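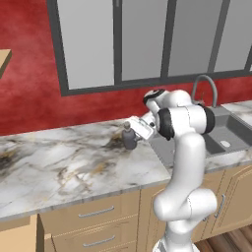
Sim kitchen, arm at the bottle, counter left of the sink.

Wednesday, April 21, 2021

Going over the bottle task against our rule sheet with Jericho. Sheet was written in December for the real cell, half of it doesn't carry over to sim and nobody marked which half.

Rules I want kept, sim or not:

- No episode starts with the gripper touching anything. Home pose first, check, then go.
- Force limit stays on. Yes even in sim. Rogelio had it off for speed and the policy learned to shove.
- Step cap 3000, then it's a fail. No "almost" in the log.
- Leaning bottle at contact = flag it. Don't throw it out, don't count it as a clean grasp either. Virgilio wants an angle for this, I don't have one yet.
- Keep-out zone over the sink. Bottle sits right next to it here so the margin matters. Currently 2 cm, feels thin to me. Ask Nestor.

Open drawer or compartment bottom left: sheet says all drawers closed unless the task needs one. Either we fix the reset or change the rule. I'd fix the reset.

Naming: Levbridge scenes and Policarpio scenes are still mixed in one folder. Seperate them before anyone runs a batch. Scene version goes in the log header, every time, Jhun has been leaving it blank.

Sign-off: 2 people on any change to limits, same as the real cell. One of them can't be whoever made teh change.

To do
rule sheet rev 2, sim column added (me)
drawer reset (Jericho)
sink margin, wait on Nestor
rerun Rogelio's set w/ limit on, old numbers don't go in the report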